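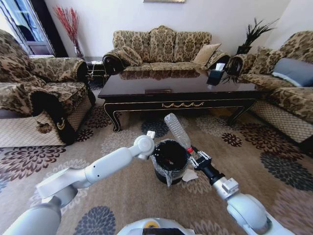 April, Neltumia foley room, started after lunch

Reel 6 of Skjelbred, second pass. The director's notes came back and the word "honest" is in there four times, mostly about footsteps. I have now walked that hallway in brogues, in brogues with socks over them, and in the left brogue only. The socks won. What did get through first time was the household stuff, which I expected to fight with. For the kitchen cue I wanted the moment before the drop, a clear ribbed water bottle tipped bottom up over a black bin, and then the knock of it going in. A ribbed bottle gripped near the neck has a nice dry crackle and you hardly have to perform it. Kept take two. Take one had my stomach in it.

Scene 202 is the long one, the widow and her brother not talking. Production track is unusable from the moment he puts the cup down, thanks to a refrigerator that nobody on location thought to unplug. So all of it is ours: cup, saucer, sleeve on table, chair, the letter. Especially the letter. Printer paper sounds like an office, so I tried brown wrapping paper (a fire), then an old road map (a road map). Ended up with a sheet of typing paper that had been damp once and dried flat. It folds with almost no snap. There are three sheets left, filed under L for letter. Please don't write on them.

The Rundero preamp is humming again on channel 2. It stops if you lean on the rack. I leaned on the rack for most of scene 202, which is why the cup cue is played left-handed. Swapped the cable, swapped it back, swapped the input. Still hums. Moved the close mic to channel 3 and put tape over 2 with a rude word on it.
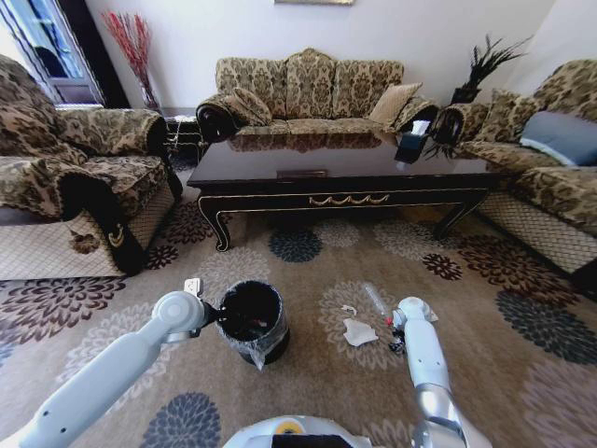 Black wastebasket, clear liner hanging over the rim, crumpled tissue on the carpet.

Trash, general. A liner is its own instrument and needs its own track. If you record bag and bin together you're stuck with the bag, which always wins. For the cleaning-up montage I did the bin bare first, then the liner alone, held up by the edges and worked with two fingers. Tissue makes no sound worth having. I used a bit of chamois and felt no shame.

Carpet: the offcut from the storeroom is too new. It squeaks under a knee. The older piece, the one with the burn, is better, with a blanket folded under it. Mic at knee height, pointing past the knee.

Sent 11 cues over to Bremari for the premix. They want everything labeled by their system, so "widow sits, cross" is now a string of letters and I will never find it again. I kept my own list taped inside the back cover of this book.
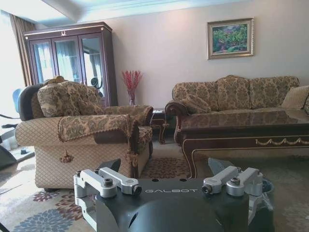 Armchair, damask cover over the armrest, tassel at the front. Small dark side table next to it.

Chairs. The sit-down at the end of the reel still isn't right. My first try was the swivel chair with a cushion strapped on, and it sounded like a dentist's. Second try was a leather jacket stuffed with towels, pressed slowly with both forearms. Better, but a bit erotic for a funeral. Tomorrow: heavy curtain fabric over the towels, jacket underneath for the creak, and lay the two down separately so the mixer can choose how sad she is.

Room tone: got 20 minutes, most of it clean. There's a bus in the middle. It's a good bus, so I've saved it.

Still to do: keys in dish, brother's cough (he did cough, just not when his mouth moves), rain on the porch. Out of rice for the rain. Someone has been cooking it.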